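Refreshment table, Pumadham workroom
Notebook entry, Jun 27, 2024
Entered by Yara Haddad; read over by Anas Tarawneh

Purpose of the entry: to record the position of the coffee maker and its neighbours, and to set down the filling and cleaning routine in one place. The previous notes were spread over three loose sheets, one of them undated.

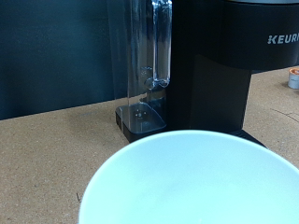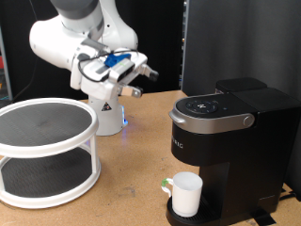
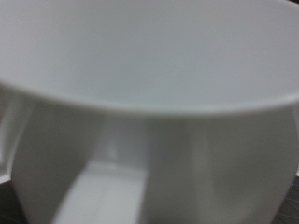
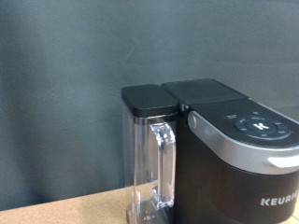
The agreed position of the brewer is to the right when one stands facing the table, with the reservoir on its left-hand side. The reservoir must be reachable without turning the machine. Mr Nseir asked whether it might be moved nearer the wall; the request was considered and declined, as the lid of the tank could not then be lifted off comfortably.

Routine, as now in force:

The reservoir is to be emptied at the close of each working day and left with its lid on. It is filled in the morning from the jug, never directly at the tap.

The drip tray is washed by hand in warm water — no scouring powder. Ms Hattar reports that powder dulled the tray of the old machine within two weeks.

Descaling takes place every 10 weeks. The next falls in October, allowing for the summer closure. Two full tanks of clean water are run through afterwards and discarded.

Capsules belong on the two-tiered turntable, ordinary coffee on the upper tier and decaffeinated on the lower. Sugar is to be kept off the turntable altogether, the mats being troublesome to clean.

Stock: 429 capsules in the store cupboard according to the Daher delivery note. The boxes have not yet been checked against it.

Outstanding: Munther Abou Jaoude to find the instruction booklet, last seen in the Vevari folder. A larger jug is wanted — the present one must be filled twice. Price to be obtained before anything is ordered.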